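How to Sort and Prepare Empty Drinks Bottles for Recycling and Reuse

Empty plastic drinks bottles take up a lot of room for something that weighs next to nothing. A bag of them fills a cupboard in a week or two, and if they go in with a splash of cola still in the bottom the whole bag ends up sticky. This page covers how I deal with ours, from the kitchen table to the recycling bin, and which ones I keep back for the garden.

It applies to clear plastic bottles of the sort that fizzy drinks, squash and water come in. Milk bottles are a different plastic and are covered on a separate page. Check your own council's rules as well, as they differ on caps and on whether bottles should be crushed.

What you need

A flat table or worktop
A washing-up bowl
An old towel or a dish rack
Two bags or boxes
Scissors, if you are keeping any for the garden

Allow 30 minutes for a full carrier bag the first time. It gets quicker once you have the boxes set up.

Step one: Get them all out

Tip the bag out on to the table. Don't try to work from the bag, you will only end up handling the same ones twice. Lay the bottles on their sides so they don't topple each other, and turn them so the necks face you. You can then see straight away which ones still have a cap on and which have something left inside.

Look in the other places bottles collect. In our house that is the car door pockets, the shelf by the back door and under the spare bed.

Step two: Sort by size

Put the small bottles together and the large ones together. The small ones are the sort you buy with a sandwich, and the large ones are the sharing size. The reason for doing this before washing is that large bottles are the useful ones for the garden, and you may as well pick those out first.

Set aside anything that is badly split or has had something other than a drink in it. Bottles that have held white spirit, oil or weedkiller should not go in with the rest. Ask at the tip what they want done with those.

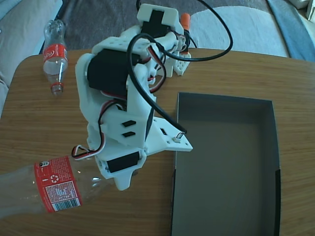 A small and a larger Coca-Cola bottle lying on the table.

If you have a mix of makes, there is no need to keep them apart. Clear is clear as far as the bin is concerned. Green and brown plastic can usually go in the same collection too, but I keep them out of the garden pile because they block the light.

Step three: Empty and rinse

Pour away anything left in the bottle. Then put a little water in, hold your hand over the neck, shake it and tip it out. Cold water is fine. One rinse is enough for water and most fizzy drinks, and two for squash or anything with milk in it. You do not need washing-up liquid unless the bottle smells.

I use the water left in the bowl after the dishes are done, as long as it isn't greasy. It seems daft to run the tap for this.

Stand the bottles neck down in the dish rack, or lay them on the towel with the necks tilted downwards. Leave them overnight if you can. Damp bottles squashed into a closed bag go musty very quickly in warm weather — I learned this with a bag left in the porch one September.

Step four: Labels, rings and caps

Leave the labels on if the bottles are going for recycling. They are dealt with at the plant. The same goes for the plastic ring left round the neck when the cap is opened, which is hard to get off without a knife and not worth a cut thumb.

For the garden pile, take the labels off. Most peel away if you find the glued edge and pull slowly. If the glue stays behind, rub it with a drop of cooking oil on kitchen roll, leave it for 5 minutes and wipe.

Caps go back on in our area, after the bottle has been squashed. Some places want them loose, so do check.

Step five: Squash the recycling pile

Lay the bottle flat and press down in the middle with the heel of your hand, then roll it up from the base towards the neck. Screw the cap on while you are still pressing, and it will stay flat. Large bottles are easier on the floor under a shoe.

Step six: Cut the garden pile

Keep no more than you will use. I keep 6 large ones each spring and that covers a short row of lettuces. Make a small hole near the base with the point of the scissors, then cut all the way round to take the bottom off. Press the open end an inch or so into the soil over the seedling, and leave the cap off for air.

Small bottles are good for slow watering. Make two pinholes in the cap, fill the bottle, screw the cap on tightly and push it neck first into the pot.

Store the cut ones stacked inside each other in the shed. They last two or three seasons before they go brittle, and can then go in the recycling once the mud has been washed off.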